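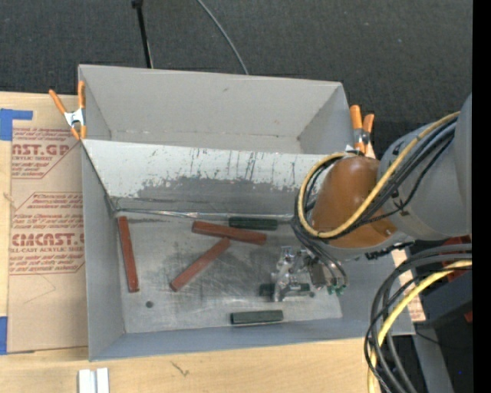
Red and green blocks in a gray bin.

Bandia wants to sell you a phone in person

Bandia spent nine years telling us that stores were a thing of the past. Last August it signed leases on 3 of them. The first opens next month, between a bakery and a place that unlocks older phones for cash, and I'm told the rent is not small.

The reasoning, according to retail chief Sushil Rana, is that customers "want to hold the product before they commit." People have been saying this to Bandia since its first handset, mostly in the returns form. Viltska, its closest rival, worked it out a while ago and now runs 85 shops, all with the same pale counters and the same young man offering you water.

What will be inside? Phones, tablets, the watch with the strap everybody complains about, and a repair desk. The repair desk is the interesting part. Until now a cracked Bandia screen meant a padded envelope and a wait of over 50 days in the worst months, during which you rediscovered your old phone and how little you missed the new one. Rana promises same-day screens. He did not promise same-day batteries, and when I asked twice he talked about lighting.

Then there are the carriers and chains that have been selling Bandia phones all along. Rathore stocks them in 214 locations and learned about the new stores from the press release, same as me. Its spokeswoman called the news "a natural step for a valued partner" – you can picture the teeth. I would expect Bandia to slide from the front table to the wall by the charging cables before the holidays.

Lirkard, meanwhile, says it has no plans to open anything. It said the same about folding phones, and there's one in my drawer.

Prices in the stores will match the website, with no launch discounts. Trade-ins will be accepted at the counter, where a human being will tell you what your phone is worth. I'd have kept that part online.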